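Conservação de caixas metálicas na oficina

As caixas metálicas abertas continuam a ser a solução mais prática para guardar peças pequenas e médias na bancada. Exigem, contudo, alguma manutenção. O Centro de Apoio Doméstico de Andelby reuniu as recomendações que se seguem, destinadas a quem dispõe de uma oficina em casa ou partilha um espaço de trabalho.

Antes de qualquer limpeza, esvazie a caixa por completo e aspire o fundo. As aparas acumuladas nos cantos riscam o metal sempre que as peças são arrastadas. Lave depois com água morna e detergente neutro, seque com um pano de algodão e deixe a caixa virada para baixo durante a noite. 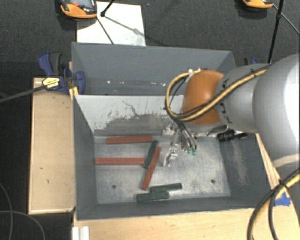
Texto: Serviço de Publicações, Centro de Apoio Doméstico de Andelby
Secção: Oficina e arrumos - Ficha 169

O fundo e a parede de trás são, em regra, as zonas que mais se desgastam. Manchas esbranquiçadas e riscos finos não impedem o uso da caixa. Já as arestas irregulares numa superfície muito raspada devem ser verificadas com luvas e, se necessário, alisadas com lixa fina.

Quando o fundo tiver furos redondos, confirme que nenhuma peça guardada é mais estreita do que a abertura. Para parafusos e anilhas, utilize um recipiente fechado.

Convém guardar em cada caixa peças de formato semelhante. Blocos compridos e delgados, por exemplo, ficam mais acessíveis deitados e numa só camada. Duas cores - vermelho e verde-escuro, se for o caso - bastam para distinguir medidas ou destinos diferentes, desde que a correspondência fique escrita na tampa do armário.

Em pavimentos alcatifados, coloque as caixas sobre uma base de madeira. A alcatifa retém humidade e pó de metal, e a sua limpeza é demorada.

As caixas que apresentem ferrugem em profundidade devem ser entregues no ponto de recolha de Zelwood, aberto à segunda-feira a partir das 9 horas.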